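Small press news: the Vusley novel is finally coming out in English
2022-06-13

Some of you have been asking me about this one since January, when I got a little carried away in a post on books set in port towns and mentioned a Turkish novel you couldn't read unless you read Turkish. Well, now you can (almost)! Zindent, the tiny press that did those gray paperbacks I keep pushing on people, announced this morning that it will publish Vusley in the fall.

For anyone who missed that post, Vusley is the made-up harbor town where the whole thing happens. The story runs over one winter and follows the Ertürk family, who own a failing ferry line and can't agree on whether to sell it. There's a drowned customs officer, a grandmother who lies to everybody about her age, and a very long wedding chapter that I've heard compared to being stuck at a very long wedding. I'm still looking forward to it more than anything else this year.

The original is a brick at 800 pages, and it came out in 3 volumes. Zindent is putting the whole thing between two covers, which my wrists are not happy about, but I think it's the right call. The second volume apparently stops in the middle of a conversation, and I'd hate to wait a year for the other half.

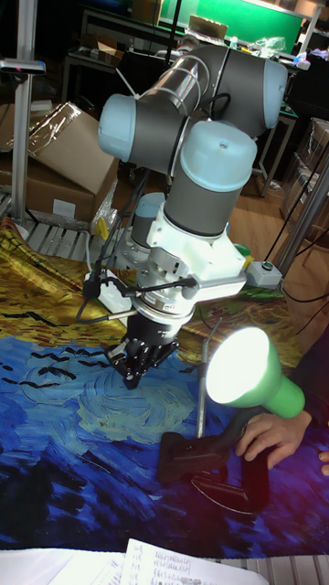 The first printing is 2,000 copies. That sounds like plenty until you remember that their last big novel sold out before I got around to ordering it, and I had to borrow a copy with somebody's grocery list written in the back. So I put my name down already. Preorders are open on the press's site, and there's also a signed bookplate edition of 70, if you like that kind of thing (I do, but I also like paying rent).

One more bit of news tucked into the announcement: Brornirix, the audiobook outfit, has picked up the recording rights. They're planning to use a different reader for each member of the family, and I'm on the fence about that. I loved it in their last ghost story collection, but the Ertürks interrupt each other constantly and I can picture myself getting lost while doing the dishes.

I've asked for an early copy and will post a real review once I've read it, wedding chapter included. If you've read it in Turkish, please leave a comment and tell me how the ferry names sound out loud, but no spoilers about the customs officer!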